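Why does your voice bounce back at you?

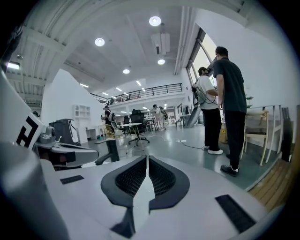 By Fern Aldercott, science writer for the Wodavcombe Young Readers' Page
16 Mar 2026

Have you ever shouted "hello!" in a big place and heard a little "hello" come back? I do it every time I walk through the old railway tunnel at Gurkside, and I'm a grown-up, so I should probably know better. (I don't care. It's brilliant.)

Let's start with what a sound is. When you speak, you make the air shake. That shaking travels outwards in every direction, a bit like ripples when you drop a pebble in a pond. We call it a sound wave. When it reaches somebody's ear, they hear you.

But what if it hits a wall first? Hard, smooth things like stone, brick and glass are very good at bouncing sound. Soft things like curtains, carpets and your grandad's jumper soak a lot of it up. That's why a room sounds strange and ringy when you've just moved in, before the sofa and the rugs arrive!

So why don't you hear an echo in your bathroom? Sound is FAST – it zooms through the air at more than 300 metres every second. In a small room it comes back so quickly that your brain mixes it in with your real voice. It just makes your singing sound a bit grander.

To hear a proper, separate echo, you need to be a good way from the wall. I stand 28 metres from the cliff at Fledow beach, so my shout has to travel 56 metres altogether, there and back. It's only a tiny wait, but you can definitely hear the gap.

Some animals are much better at this than we are. Many bats squeak as they fly and listen for the echoes, and that helps them find moths in the dark. Dolphins do something similar underwater with clicks.

Try it yourself

Clap once in 3 different places: a bedroom full of soft things, a bathroom, and a school hall if you're allowed. Shut your eyes each time and listen to how long the clap hangs about. Which one rings the longest? Write it down, then try again with the hall full of people and their coats.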